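Week 6 notes, gripper comparison (updated 17/05/2021)

Read before you come in. Short one, sorry, typed between labs.

Comparing two hands on the same arm: the Tendov two-jaw and the three-finger. Same tray, same objects, same start pose. 12 grasps each per object, then swap. Dont change the speed halfway, last year's February group did and the numbers were useless.

Write down for every try:
- object, and which way it was lying
- picked / slipped / never closed
- where you think it went wrong, few words is fine

Flat stuff is hard. Cloth is worse. Spoon against the wall, try from the handle end first. Blocks should be easy, if they arent check your finger offset before blaming the hand.

Cables: leave slack at the wrist. Turn joint 6 slowly and watch the loops. Stop at anything tight and get Ruba or Stellan.

Results sheet to Pavithra, one per group, and label the colums please. Worth 20 marks.
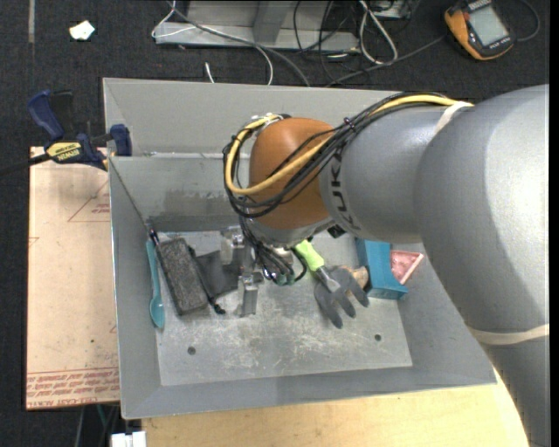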